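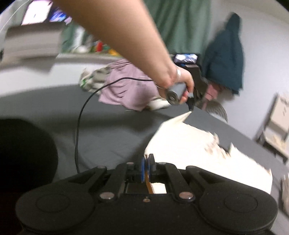 Home | Current Issue | Archive | For Authors | Contact

We use cookies to remember your reading preferences. By staying on this site you accept them.

3.2 Letting the gauge blocks and the bench agree on a temperature

Anyone who has carried a box of gauge blocks from a warm office into a cool inspection room will know the small disappointment of a first reading that refuses to repeat. The steel is still shrinking, the dial indicator stand is doing the same at its own pace, and the operator - who has a warm hand wrapped around one or the other - is adding a little heat of his own all the while. We were slow to take this as seriously as we should have, and we are grateful to Ulises Gallardo of the Sanlow workshop for nudging us, kindly and more than once, to write the waiting time into the procedure.

The comparison was carried out in the Flilolthorpe inspection room over 14 working days in October, with the same two operators throughout. Each morning the blocks were wiped, set out on the granite surface plate beside the Luvix comparator, and left alone for 60 minutes before anyone touched them again. Each of the 17 blocks in the set was then compared with its reference block twice, once in rising order of size and once in falling order, so that any slow drift in the room would show itself as a gap between the two passes (Figure 4).

Figure 4. Difference between rising and falling passes, by nominal block length.

As one would hope, the gap was smallest for the short blocks and grew with length, and we were pleased to see that it did not depend much on which of our operators was at the bench. The one untidy day was a Saturday, when the door to the Montecinos grinding bay had been propped open for a delivery. We have kept those readings in the figure, and we come back to them in Section 4, where drafts are treated on their own.

Print this article | E-mail to a colleague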